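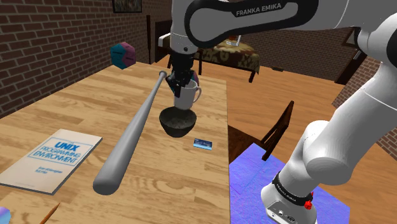 Mug-to-bowl task in the Flundley room, with the mug held over the bowl.

Dronska Tabletop Kit

README and data card
Published by Gamach
Last revised March 13, 2025

Hello, and thanks for downloading Dronska

Dronska is a kit of simulated tabletop work for a single robot arm. It comes with furnished rooms, objects to put on the tables, recorded episodes of the arm doing small household jobs, and a scoring tool so you can see how your own controller gets on with the same jobs. We at Gamach started it because we wanted something to practice on between sessions on real hardware, and it grew a good deal from there. If you've only got ten minutes, read Getting started and Known problems and save the rest for a rainy afternoon.

Everything in the kit is rendered. There are no photographs of real robots in it and no recordings from real hardware, so please keep that in mind when you describe your results to other people.

What's in the box

2329 episodes, each one a single attempt at a single task, start to finish
12 tasks, each with a written instruction in plain English
Five rooms, of which Flundley is the one most people open first
200 of those episodes set aside as a test set, in their own folder
The D'Amico scorer, which reads a finished episode and tells you whether the task was met
Scene files you can edit, with a notes file for each room

The episodes include failed attempts as well as successful ones. Early testers asked us to take the failures out, and then other testers asked us to put them back, and we sided with the second group. Every episode has a result field, so filtering them is one line of work if you'd like only the good ones.

The arm and the gripper

The arm in all the rooms is a white and black model with the Franka Emika name on it, fitted with a two-fingered gripper. Gamach is a separate outfit and the kit isn't an official product of anybody but us. We tuned the joint behavior by hand until it felt right for slow, careful table work, and we'd ask you not to treat it as a stand-in for the maker's own specifications. If your project depends on exact torque or payload values, get those from the proper source and put them into the arm settings file yourself. The fields are all labeled.

In Flundley the base stands on the floor beside the table, on a blue-violet mat, and the arm reaches over from there. A couple of the other rooms move the base closer in, which makes the near side of the table harder and the far side easier. Read the room notes before you compare numbers between rooms!

The Flundley room

Flundley has brick walls, a plank floor, a bed with a camouflage-patterned blanket at the back, and a wooden table with plenty of grain in it. We built it to look lived in. So many practice scenes have a bare gray floor and a single cube, and a controller that does beautifully there can get terribly confused the first time it meets a bedroom.

The clutter on the table follows the same thinking. A baseball bat lies diagonally across the wood, and there's a paperback whose cover reads THE UNIX PROGRAMMING ENVIRONMENT, and a small blue card lying flat close to the bowl. The card has caused more questions than any other object in the kit (yes, it is meant to be there, and no, none of the mug tasks need it). You can switch any clutter item off in the scene file if you want to begin with a quieter table, and for a first try with a brand new controller we'd suggest doing just that.

The mug-to-bowl task

We'll go through one task properly here, and the other 11 follow the same pattern in their own notes files.

The instruction given to the controller is: put the mug in the bowl.

The mug is white with a rounded handle, and the bowl is dark gray with a speckled inside. An episode opens with the mug standing somewhere on the table and the arm in its rest position. The controller has to find the mug, close the gripper on it, lift, carry it across, lower it and let go. The scorer calls the task met when the mug is resting inside the rim, the gripper is open, and nothing has moved for a short settling time. A mug that balances on the rim and then tips out counts as a miss. We went back and forth on that one for weeks.

Most of the misses we've watched come in the last little stretch, when the mug is over the bowl and the controller has to decide how low is low enough. Let go too early and the mug bounces. Push too far and the bowl slides along the table. If you're training on the episodes, you might give that part extra weight, and there is a phase label called lowering in each episode file to help you cut it out.

Getting started

Unpack the archive somewhere with a short path. Long paths upset the scene loader, and we haven't tracked down why.

Open the viewer and load Flundley. The first load takes a while as the textures are prepared, and after that it's quick.

Play one of the recorded mug-to-bowl episodes all the way through. You'll see the instruction, the camera view and the gripper state side by side.

Run the scorer on that same episode. It should agree with the result field. If it disagrees, stop and write to us before doing anything else, as it usually means part of the download went missing.

Then point the kit at your own controller. The connection settings live in the file called controller settings, and the sample controller we ship (a very plain one, be kind to it) shows what the messages look like going in and out.

What each episode holds

Camera images from a fixed viewpoint. Joint positions. Gripper opening. The instruction text. Position of every movable object at each step. Phase labels, written by a script and then checked by hand for the test set only. The result field, which is either met or missed.

Object positions are there for scoring and for curious people. If you let your controller read them during a run, please say so when you share results, because it makes the tasks a great deal easier.

How the episodes were made

A person guided the arm through most of them with a handheld controller, and the remainder came from a scripted planner. The source field tells you which. The guided ones have little pauses and second thoughts in them, and some wander a bit before settling on the mug. We left all of that alone. The planner ones are smoother and, to our eyes, a bit dull, but they're handy when you want clean motion.

Object placement was shuffled between episodes. The furniture stays where it is.

What it's good for, and what it isn't

Dronska is a friendly place to try out pick-and-place ideas, to compare two versions of the same controller, or to teach a class. We've also heard from people who use it to test camera-based object finding, and we're delighted.

Please don't use it as a safety check for a real arm near real people. Simulated mugs don't shatter in our rooms, and the contact between fingers and ceramic is simplified. A controller that scores well here has earned a careful trial on hardware at low speed, with someone at the stop button.

Instructions are in English only for now. The rooms all share one general style of home, and the objects lean toward things we happened to have modeled already, so expect gaps.

Known problems

The bowl sometimes turns slowly when the mug touches its rim off center. The scorer copes, but it looks odd.

Switching off the bat while an episode is playing makes the viewer freeze. Pause first.

Phase labels outside the test set can be a few steps late, mainly on lowering.

Shadows under the gripper flicker on older graphics cards.

Coming next

A second gripper shape is planned for July, along with a cloth object if we can get it to fold without exploding. We'd also like to let people swap furniture between rooms, but that needs a rewrite of the scene loader, and the path trouble should get fixed at the same time.

Terms

Free for teaching and research. For commercial work, ask Gamach for a license, and tell us a little about what you're building when you write. Edited rooms may be passed along as long as this README travels with them and the changes are noted in the room notes file.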